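Welumholm Careers
Search jobs: keyword, location or job number Go Clear all filters

Robot Cell Technician (two-arm bench cell)

Posted Apr 9, 2021
Full time, on site, day shift
Openings: 2

Welumholm is hiring two technicians to set up, maintain and repair the two-arm bench cell in our Faltden building. We call the cell Iko. It runs handling trials with food and tableware, and it needs people who will keep it in the same condition from one morning to the next. The job is mostly hands-on. You will spend more of the week with a hex key and a cable tester than with a keyboard.

About the cell

Iko has two jointed arms, each with a parallel gripper, that share one work surface. The task programs are written by another group. You will not be asked to write them, but you will run them after every service to confirm that the cell still does what it did before you opened it up. The check task is simple: one arm picks up a piece of fruit and brings it to a dish. If the wrist has been off, or a finger has been swapped, this is where an error shows up first.

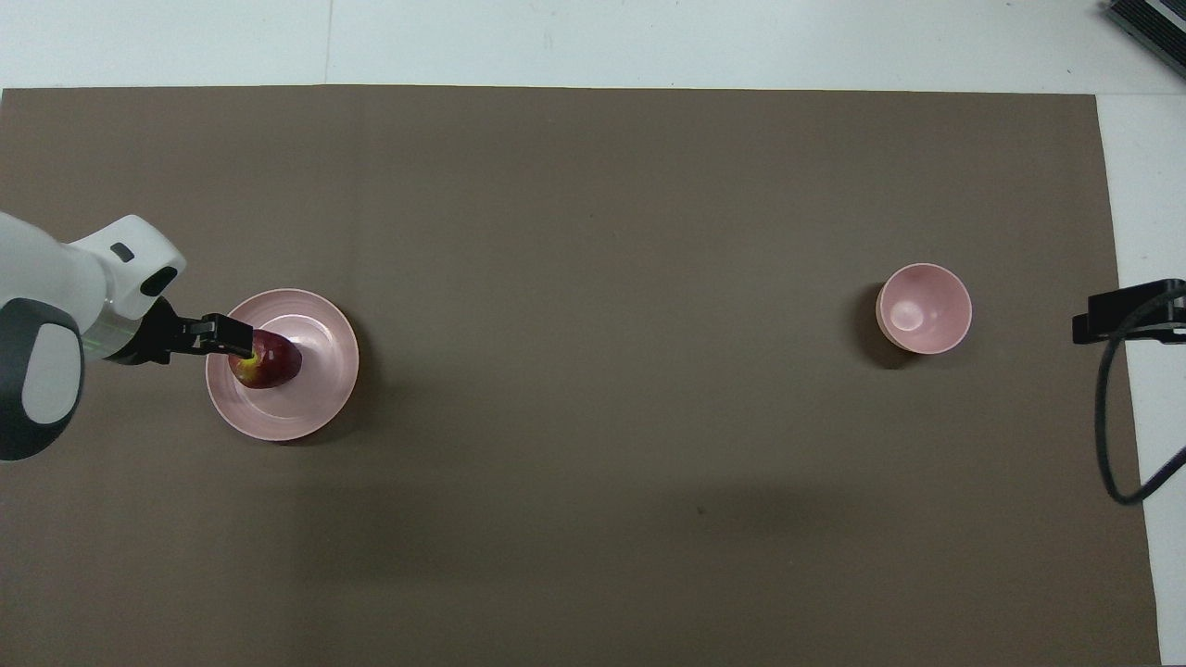 Grip settings are part of the technician's work. Fruit bruises, and a finger that closes a little too far on a hard part will leave a mark on a soft one. Each gripper has its own closing limit and its own force setting, and both are recorded on the service card. When you change fingers you set both again and sign the card. We don't copy values from one arm to the other, even though the arms are the same model. They wear differently and they have different hours on them.

The arms are serviced every 900 hours of run time, with a longer service at 3,000 hours. The 900-hour service is a one-person job and fits in a shift. The 3,000-hour service takes both technicians and includes taking each gripper off at the wrist, checking the joint covers and seals, and a full recalibration.

What you will do

- Start the cell in the morning, home both arms and run the check task before the first user arrives
- Inspect gripper fingers for wear and play, and replace them as needed
- Check cable runs on both arms through the full range of motion
- Re-zero joints after a collision stop and write up what happened
- Replace the mat when it is stained, torn or no longer flat, and reset the table reference afterward
- Clean the dishes, the mat and the fingers at the end of each day of food trials
- Check the clamps and stands at the table edge for tightness
- Keep the spare parts shelf stocked and tell purchasing before we run out
- Answer calls from users when the cell stops, and decide if it can be restarted

Cable care

Most of our downtime last year came from cables. Pruvost, the shop that assembled the cell for us, left the wrist cables outside the arms so they could be changed without opening a joint. We have kept it that way. It makes a swap quick, but the slack has to be right. With too little, the cable pulls at the connector when the wrist turns over. With too much, it can catch on the gripper or drag over the dishes.

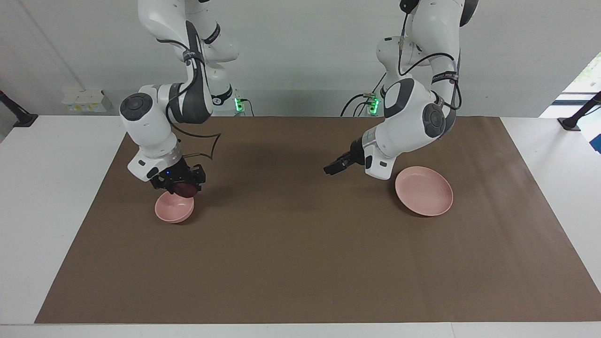 A new technician should expect to spend the first weeks mostly on cable and clearance work. You will move each arm slowly by hand control through the positions used in the current trials and watch what the cable does at each one. The arms come down over the table from above, so a loop like the one that swings out from the arm over the bowl has room to hang, but it also has to stay clear of the other arm when the two work toward the middle of the mat. Where a loop has grown, find out which tie has slipped before you shorten anything. Write the tie position on the card.

What we need from you

- A two-year technical degree, a completed apprenticeship, or the same amount of learning on the job
- At least 4 years of maintenance work on automated equipment of any kind. It does not have to be robots
- Comfort with a multimeter, a torque wrench and a wiring diagram
- Safe habits with lockout, including on small machines that don't look dangerous
- Clear written notes. The other technician has to be able to pick up your job from the card
- Able to lift a removed arm with a second person and a hoist, and to work with your hands above shoulder height for short periods

Good to have

- Experience with cells where two arms share a space
- Experience in a food plant or a test kitchen
- Some practice reading controller logs

We will train you on the arm controller and on our calibration method. If you have worked on packaging lines, printing presses or lab instruments, please apply. The technician who left the position came to us from commercial dishwasher repair and did very well at it.

Hours and pay

Day shift, with a half-hour overlap between the two technicians for handover. There is no night work. Long services are scheduled ahead of time and may run late, in which case you take the hours back the same month. Overtime is paid at time and a half when it can't be taken as time off. Pay is hourly and depends on experience. The range is given at the first phone call, and you can ask for it before you send anything in. Health coverage starts on the first day. Work shoes, safety glasses and tools are supplied. If you prefer your own hand tools, bring them and we will mark them.

The next 3,000-hour service is planned for October, and we would like both people trained well before then.

How to apply

Send a resume and a short note through the careers page. In the note, tell us about one repair that came back on you, what you had missed, and what you changed afterward. Half a page is plenty. We don't need a cover letter or references at this stage.

The interview is in person at Faltden and includes a bench test. You will be given a gripper with a fault and a service card to fill in. You may ask questions during the test. We pay for travel if you come from out of the area. Both positions stay open until filled.

Related openings
Calibration Assistant, part time (Faltden)
Controls Electrician (Faltden)
Parts Room Clerk
Test Kitchen Aide, early shift
Trial Scheduler, Iko cell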